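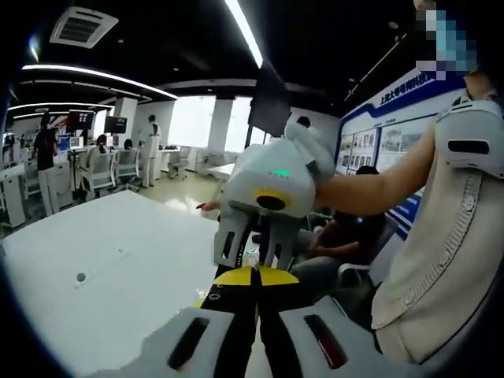

How often should you clean a white worktable that a whole office shares?

A quick wipe at the end of each working day and a proper clean every 14 days will keep most white tops looking decent. If people eat at it, wipe it after lunch as well.

I've had a big white table to look after at Jiltivis for a good while now, and I love it. It's bright, everyone gathers round it, and under a black ceiling with those curved strips of light it makes the whole room feel bigger. It also shows absolutely everything (pencil, coffee, the rubber off people's shoes when they sit on it, which they do). So this is my routine, for what it's worth.

You'll need:
Two microfibre cloths, one damp and one dry
Washing-up liquid
Bicarbonate of soda
An old toothbrush
A small tray or box for strays

Start by clearing the top. Bottles go back to whoever was drinking from them, and packaging goes straight in the bin. Clear plastic is the worst for hanging about, as it hardly shows against white, and you only find it when you put your elbow on it. Anything you can't identify goes in the tray. Don't throw it away! I once binned a little grey cap that was apparently the only one of its kind in the building.

Next, put a small squirt of washing-up liquid in a bowl of warm water, wring the cloth out hard and work from the far edge towards yourself. Dry as you go. A table left to dry by itself under bright ceiling lights will show you every streak.

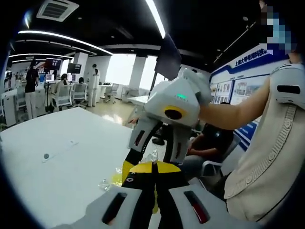 Savvas Papadakis wrote in to say that I'd missed the edges, and that sleeves leave a grey line along the rim that a flat cloth slides right over. Fold the cloth over the edge and pinch it as you walk along, he says, and do the chair arms while you're down there.

Fair point, and I've been doing it ever since. Pale office chairs get grubby in the same places, mostly the fronts of the armrests, and the same soapy cloth sorts them out.

For stubborn marks, mix bicarb with a few drops of water until it's like toothpaste. Dab it on, leave it for 4 minutes, then rub gently with a fingertip in the cloth. Try it somewhere out of sight first. No scouring pads, please, however tempting. They dull the finish and then the dirt really moves in.

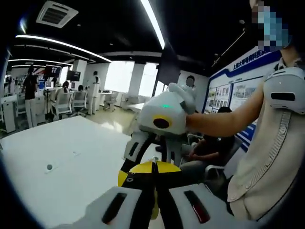 Jahangir Herath
Office manager, Jiltivis

Last job is the cable hole, if your table has one. Crumbs love it. Unplug anything that runs through it, lift out the cover if there is one and go round the rim with the dry toothbrush. I do mine just before the fortnightly clean so the bits get wiped up with everything else.

While the cloths are out I go over the display boards too, dry cloth only on anything printed, top to bottom.

The full clean takes me about 54 minutes with the chairs included. The daily wipe is done before the kettle boils.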